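Supper in the spare room

The week our kitchen floor came up, everything that could be eaten went upstairs. The builders had promised two days, which in Skuswood means the better part of a fortnight, and so the fruit, the vegetables and most of the good plates ended up on the spare bed, with a plastic sheet spread over the duvet to catch the drips.

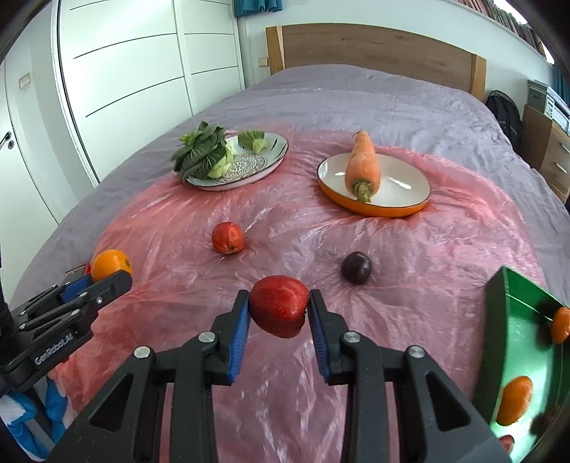

Words by the Home and Table editor
Friday, October 5, 2018

I had expected to hate it. But there is something rather lovely about seeing your shopping laid out against pink plastic, with the greens on the oval plate and a carrot given the orange-rimmed one all to itself, like a guest of honour. In a fridge drawer a plum is just a plum. On a bed, with a bit of space round it, you notice how dark it is — and you remember to eat it, too.

I bought the sheet at the Vostholm market back in August, 27 pence a yard, meaning to line the shed with it. A wipe with a damp cloth and it's ready for the next lot. Apples I like to keep well away from the leafy things, as my grandmother did, and anything soft goes where I can reach it without climbing over the pillows (I learnt that one the hard way, with a pear).

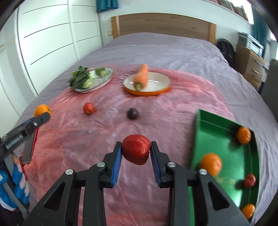
Nseir wrote in after we mentioned all this in the newsletter, saying that a bed is fine for a day or so but that bok choy sulks in a warm bedroom, and would be far happier with its stalks in a jug of water on the landing windowsill. I tried it that same evening. The jug is still there, and so, I'm afraid, is the hole in the kitchen floor.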